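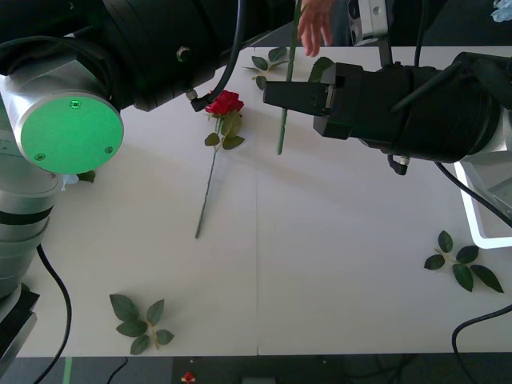 Two robot arms at a white tabletop.

Şengül Uçar has taught reading to adults for most of her working life, and for the past few years she has run the evening literacy classes at the Gondstead centre. The classes are for people who speak English well enough to work but find a page of it hard going.

"Most of them left school early, in one country or another," she says. "They can talk to you all day. Then a letter comes from the council and it goes in a drawer."

The centre has 135 learners on its books this term. Uçar starts each of them with a short interview and a piece of reading aloud, and does not use a written test in the first month. She says the old placement paper put people off. Several never came back after sitting it.

Groups meet twice a week. The first half hour goes on sounds and spelling patterns, and the rest on something the learners have brought in, such as a rota, a tenancy form or a recipe. Gianni Mancuso takes the Tuesday group and keeps a box of these papers with the names blacked out.

"I had a set of graded readers from the college," Mancuso says. "They were fine, but they were written for children. A man of fifty doesn't want to read about a lost kitten."

Money is the usual difficulty. The centre was given £3,230 by the Akyol fund last March, and £300 of it went on large-print dictionaries. The rest paid for a second tutor until the summer. Uçar has applied again and expects to hear before Easter.

I asked how she knows when someone is ready to move up. She said she listens for the point where they stop looking at her after every line.

"They look up to see if they've got it right. After a while they look up less. Then I give them something longer."

Duygu Bayram joined the beginners' group two years ago and now reads with new starters before class. She still finds long words slow. "I cover the end with my finger and do the front first," she says. "Kids do that too, my daughter told me."

New learners can join the Gondstead classes at the start of any half term. There is no charge, and the first interview takes twenty minutes.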